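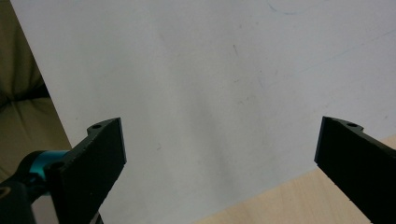 **Folie 1 – Abwischbar, angeblich**

Movotley verspricht weiße Flächen, die 2000 Reinigungen überstehen. Ich glaube das erst, wenn ich das Protokoll gesehen habe. Graue Schmierer, kleine Schrammen und der dünne dunkle Kratzer nahe der Mitte: So etwas steht in keinem Prospekt. *(Pause, Blick ins Publikum)*

- Frage an Washington Miranda: Womit wurde im Test gewischt?
- Bandara nennt 265 Durchgänge – trocken oder feucht?
- Blasse blaue Linien ansprechen, Ursache offenlassen

Überleitung zu Folie 2, Preise von Skalix.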